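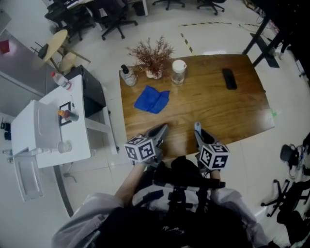

*Table, blue cloth folded, dried twigs in the white pot.*

April, 6:40 a.m.

Colleck enrollment, second pass. The first batch of laptops came up on the Prorkholm image overnight and all but 6 checked in to the console. The six that failed share the older firmware, so the enrollment token is read but the policy fetch times out. Updated one by hand from a USB stick, rebooted, enrolled again. Policy applied in under a minute. Will do the other five the same way and not bother scripting it.

License count needs correcting. The contract covers 324 seats and the console reports 50 more than that in use. Most of the excess is from devices that were wiped and re-enrolled without being deprovisioned first, so each one holds two seats. Exported the list, sorted by serial number, marked the duplicates. The console will only release them in small groups and it logs me out between groups.

9:15 a.m.

Gethin site is on the new Wi-Fi profile. Certificate push worked on the managed laptops. The two loaners did not get it because they sit in the root unit and inherit nothing – moved them down a level and forced a sync. Sleep settings are still wrong there. Lid close should lock, and instead it signs the user out and drops the remote session. Same policy at Rudcombe behaves correctly. Compared the two side by side and found a user-level override at Gethin left over from the pilot. Removed it. Have not retested with the lid.

Auto-update is pinned one version back until the badge printer driver is sorted. The vendor page lists the current release as supported, but the print queue hangs on anything over two pages. Test file is a plain PDF, no images.

2:30 p.m.

Battery readings from the pilot units: acceptable on most, poor on the ones that lived on the charger all winter. Set the charge limit in policy for the whole fleet, which I should have done at the start.

Quote for the next order is in. It assumes around 1,000 units across all sites, far more than we asked for. Sent it back with the right number and asked for the upgrade license as a separate line – last time it was folded into the hardware price and could not be moved to a replacement device.

Left to do: five firmware updates, the rest of the duplicate seats, lid test at Gethin.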